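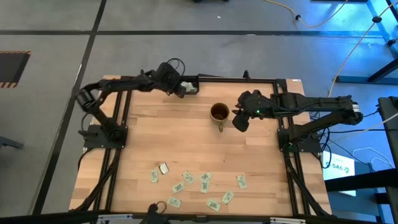 Zalier Statement Recorder – Field Kit

I've been taking witness statements for truth commissions and legal aid groups for a long time, and I got fed up with recorders made for podcasters. So Eimear Ó Súilleabháin and I put together our own kit, and we've been selling it to human rights teams ever since!

You get two clip-on microphones, the recorder, a padded case and a spare battery. A full charge runs up to 34 hours, so you can get through a long week of interviews in a village with no power. Every file is locked with a passcode the moment you press stop (please write yours down somewhere safe – I can't get it back for you).

Lilian Gachanja wrote the printed guide, 108 pages on consent forms, working with interpreters and keeping a clean record of who has handled each file. It comes in the box.

Orders placed now ship in August. Replacement clips and the older Gullonis case are on the spare parts page.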